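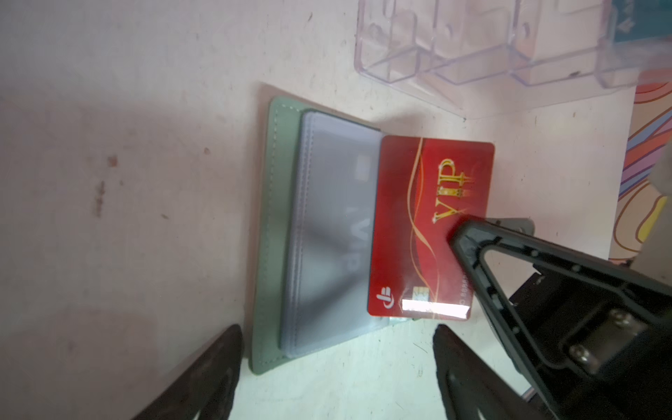

The spring fair for leather and paper goods in Tirkov is held in the old tram depot, and in May the building is already warm by ten in the morning. I went for the small workshops, which are placed along the back wall, far from the coffee. Most of them make wallets, notebook covers and card holders, and after one hour I began to look only at the stitching. A mint-green holder with white stitching along its edges stayed in my memory better than the big bags near the entrance. It had a stack of clear, grayish sleeves inside, and with a red VIP card lying partly on it, all gold swirls and gold letters, the green looked even softer. I would not choose this color for myself, but I understood why people do.

The fair has 2 halls. The first one is for sellers with large orders, and a private visitor is not very interesting for them. At the Mitent stand I asked for the price of one notebook cover and received a catalog for shops. In the second hall people have more time. The workshop Sernlow brought a long bench and let visitors sew a short seam by hand, with two needles and waxed thread. My seam went to the left, then came back. The man at the bench said that I pull too hard with the right hand, and he was correct, I do the same when I tie my shoes.

At noon there was a talk about edge finishing. It was planned for half an hour and lasted much longer – the speaker had brought five samples and wanted everybody to touch each one. I learned that a painted edge can crack if the layers of paint are too thick, and that sanding between the layers takes most of the time. The questions were mostly about glue. I did not follow all of them, because the microphone was weak and a cutting press was working behind the curtain.

Food was the poor part of the day. There was one window with soup and rolls, and the line went around the corner past the toilets. I recommend bringing a sandwich. You can eat it outside on the old rails, where there are benches and a little shade.

Before leaving I returned to Bugti, a family firm that dyes its own leather. They sell offcuts by weight, and I bought a bag with brown and dark blue pieces, enough for perhaps five key tags. The bus back to the station goes twice an hour from the other side of the depot, not from the main gate as the leaflet says.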